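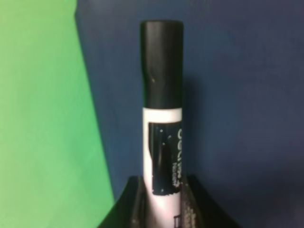

Draltgate, the pixel-art puzzle game in which you play the night clerk of a sinking post office, is finally getting its second chapter. Studio Disside says the update will land in January 2025 on PC, free to anyone who owns the first one. It had been promised for December, and before that for "soon."

The new chapter adds 34 rooms, most of them flooded, and two endings, both of which the studio describes as sad. There's also a working pneumatic tube system, which players have been asking for ever since they found out the old one was painted on the wall.

Publisher Clustbridge has put out patch notes with 284 entries. A good many concern the pelican. It no longer blocks the stairs, it can no longer be mailed to itself, and it now has a walking animation that must have cost somebody a summer – the feet alone are worth the download.

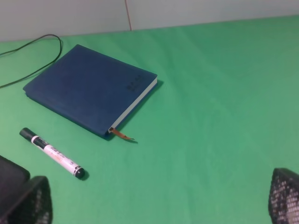
Will old saves carry over?

They will, as long as you finished the first chapter. Anyone stuck in the sorting room will have to start that room again, with the studio's sympathies.

The soundtrack is again by the duo Altıntaş, who have added rain to the tracks that already had rain. 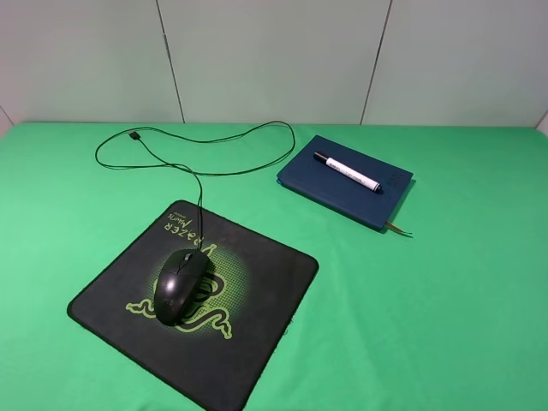

## Console versions

Still planned. Disside won't give a date, which, given how the last one went, seems fair. Controller support on PC arrives with the update, minus rumble. The pelican apparently set it off constantly.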